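**Thread: Stiddale open day, handheld gripper demo**

**torque_ripple** wrote:

Went to the open day at Stiddale on 25/08/2018. Most of it was the usual conveyor and palletizing stuff, but the Kolimbridge people had a manual demonstration station that I thought was worth a thread. The operator wears a strap rig and holds one gripper in each hand, and works on ordinary household objects. No arm in the loop during recording. The arm gets the trajectories later.

Notes from the talk, as I wrote them down:

- 583 demonstrations recorded since April, all two-handed
- target is 2000 before they train anything they'd show to a customer
- 4 operators, trained on site
- pose comes from marker cubes mounted on the grippers

I asked for failure rates and didn't get any. 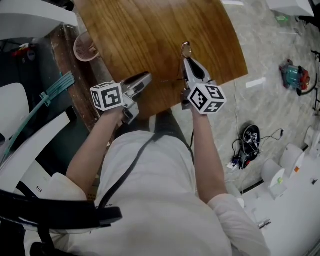 My main question is about pose tracking near the limits of wrist rotation. With a single flat tag you lose the pose as soon as the operator rolls the tool too far. A cube fixes part of that. You can see the tag on the top face of the right one is tilted and there are still others facing the camera, so there should be enough corners for a decent solve. What I don't know is how they handle the switch from one visible face to another. If the cube was printed with even a small error between faces, you get a step in the trajectory at each switch. Does anyone here run something similar?

---

**beltdrive77** wrote:

We ran cubes for a while at work. The step is real. You calibrate each cube individually, solve for the face-to-face transforms, and store that against the serial number of the tool. If you assume the CAD geometry you'll see jumps. After calibration ours were below the noise of the camera.

The bigger problem for us was glare. A glossy tabletop like that one throws reflections, and we changed our bench to a matte mat for that reason.

---

**Rulta_user** wrote:

> A glossy tabletop like that one throws reflections

Disagree that this matters here. The tags are on the tools, well above the surface, and the detector only cares about contrast inside the tag border. Glare on the table will bother you if you're segmenting objects. It won't bother the pose solve unless the light hits the tag itself.

I'd also argue against a matte mat on principle. If the policy is meant to work in houses, record on the tables people have in houses.

---

**beltdrive77** wrote:

Fair on the tags. I was thinking of the object side. Gold wire rims on polished wood grain is close to a worst case for anything that depends on edges. The training images have to show the thing you're grasping.

---

**nullspace_n** wrote:

The eyeglasses are a better test than most of what gets shown at these events. Thin frame, hinges, low mass, and one temple hanging out of the grasp. You find out quickly whether the pads are compliant enough. The Dağdelen stand last year did blocks and mugs all day, and that told me nothing.

Did they measure grip force at all? With no force channel the policy only learns finger width, and for eyewear that's a short path to a bent frame.

---

**torque_ripple** wrote:

No force channel. Width only, per the person presenting. The rubber pads are supposed to take up the difference. I have my doubts about that for anything with a hinge.

On calibration: I asked about that afterward. They calibrate the cubes as a batch, not individually. So beltdrive77's step may well be in their data.

---

**Rulta_user** wrote:

Batch calibration is fine if the print tolerance is fine. I have 2 sets from the same printer and can't tell them apart in the logs.

---

**beltdrive77** wrote:

Same printer, same spool, same week? Try a set made six months later. I'll dig out our residual plots on Monday and post them here.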